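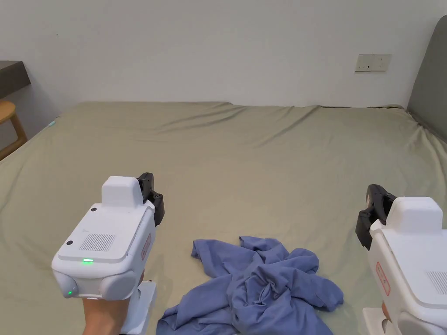
Markets & Regulation

Bond lending desks get until September to fix their reporting

I've been nagging people about the new securities lending rules for months, so you can imagine my face when the notice landed just before lunch. Smaller firms now have until September to start filing their loan reports in the new format. If you lend out bonds and your book has fewer than 400 open loans, that's you. Everybody bigger still has to go live on the old timetable, sorry!

I called Hanneke Van Rooij at Panagiotou, who runs a desk of the smaller sort, and she was thrilled (she used a stronger word). Her team had been rekeying collateral details by hand every evening, 50 fields per loan, and she told me they were never going to make the first date. "We'd have filed something," she said. "I wouldn't have wanted to read it."

Prodromos Mavromatis over at Skultero is a lot less happy. His shop spent the winter getting ready and he wants to know why the firms that dragged their feet get a break – fair question, and I don't have a good answer for him. Skultero sent 2,000 test reports through the system and he says the rejects were nearly all down to one thing, mismatched loan IDs between borrower and lender. That part of the rules hasn't changed at all, so if you're in the delayed group I'd start there.

What about the fines for late returns? Still coming, as far as I can tell. The notice only talks about reporting, and the penalty section is word for word what we had before. Styliani Politis, the lawyer I usually bug about this stuff, reads it the same way – she's telling clients to keep their recall procedures on schedule.

There's a Q&A call for the smaller firms later this month. I'll be dialing in and will post my notes after.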